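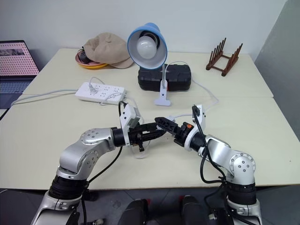
Both wrist grippers near the center of the table, seen from the head camera. The lamp is clamped in front of the black case.

How to collect good two-arm handover demos (and train a policy on them)

Handovers are my favorite thing to teach a two-arm robot. You get one arm giving, one arm taking, and a tiny window where both have to agree on what is going on. When a learned policy gets it right it looks like magic, and you can get there with 50 demonstrations and an afternoon of training! This page walks through the recipe we use on the Mamham table, including the parts we got wrong the first time.

I'm assuming you already have two arms with parallel grippers, a camera on each wrist, a head camera, and some way to teleoperate. If your arms don't move yet, start with In-ho Kwak's setup page and come back.

Step 1: Pick the meeting zone

Choose a patch of air over the middle of the table where the grippers will meet, and stick to it. Ours is a box with 70 mm sides. Inside the box you can vary the position as much as you like — you should, in fact — but a policy trained on handovers from all over the workspace needs far more data before it gets any good.

To find the box, drive both arms in until the fingertips point at each other, then move the pair up, down, left and right. Watch the elbows while you do it. If either one is close to straight, bring the zone nearer to the robot. A straight elbow makes the arm jumpy, and the jumpiness ends up in your data.

Step 2: Check all three views

Open the head view and both wrist views next to each other. Hold an object in the left gripper, bring the right one in, and ask yourself whether you could do the handover from these pictures alone. The head view tells you where the arms are. The wrist views tell you whether the fingers are lined up, and that last bit of distance is where everything happens.

Tighten the camera brackets now. Thaddäus Reisinger lost a whole Friday of recordings to a bracket that had turned a little between the first demo and the last, and the policy he trained on them closed its fingers on nothing, every single time.

Leave ordinary clutter at the back of the table. We used to clear everything off, and our policies fell apart as soon as someone put a mug down. Shift a few of the background things between sessions and the policy learns to ignore them. Keep cords out of the arms' reach, though.

Step 3: Record in blocks

Record 50 demos in five blocks of ten. Within a block, change the object's starting spot each time. Between blocks, change the object or the lighting.

Every demo follows the same order:

1. The giving arm picks up the object and carries it to the zone.
2. It stops. Count one full second in your head.
3. The taking arm comes in and closes.
4. Wait again, half a second or so, with both grippers closed.
5. The giving arm opens and backs straight out.
6. The taking arm places the object.

The two pauses feel silly when you're teleoperating, and you will want to skip them. Please don't! Fatima Ntuli ran the comparison for us in May: same operator, same objects, one set with pauses and one without. The set without pauses gave us a policy that let go early on almost every try. With pauses, the moment when both grippers are closed fills enough frames for the network to notice it.

Back out straight, too. If you swing the giving arm away to the side, the fingers drag on the object and twist it in the other hand.

Step 4: Throw out the bad ones

Play every demo back at double speed. Delete anything with a drop, a regrasp, or a long hesitation. We lost one this way in our last set and trained on 49, with no harm done. Keep small wobbles. They show the policy how to recover.

Step 5: Train

We use action chunking: the network looks at the three images plus the joint positions and predicts a short run of future moves instead of a single one. Start with chunks of one second. Shorter chunks made our arms dither at the pause, with each one waiting for the other like two polite people at a door.

Train for 400 epochs and save a checkpoint every 50. Don't choose by validation loss. Bronisława Kwiatkowski tested all of our checkpoints on the real arms, and the one with the lowest loss was nowhere near the best. The later ones moved more smoothly and held their grip longer.

Step 6: Test it properly

Write down the starting spots before you run anything, and use the same list for every checkpoint. Score each stage by itself: pick, meet, double grip, release, place. A single pass/fail number hides too much. If most failures are at the meeting stage, look at your wrist cameras again. If they're at release, go back and check your pauses.

Keep a hand near the stop button for the first few runs, and start at half speed. Two grippers heading for each other under a fresh policy can bump hard enough to bend a finger.

Once the basic version works, try swapping the giving and taking arms. You'll need a new set of demos for that, but the same network can learn both directions, and watching it choose the correct one for the first time is a real treat.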